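4.3 Lost grasps on loose cloth

Of the 2765 cloth demonstrations recorded with the hand-held Fisteo gripper, 2594 were kept for training. The rest were set aside after review, most of them for a single fault: the fingers closed on a fold and the cloth slid free during the lift.
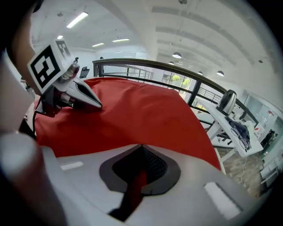 Figure 7. Red cloth handled with the hand-held gripper; a fiducial marker is mounted above the white fingertip.

The fault carried over to the trained policy. In 11 trials the arm went on to the placing motion with no cloth in its grip, and the width reading gave no warning, as a thin fold and a closed gripper differ very little.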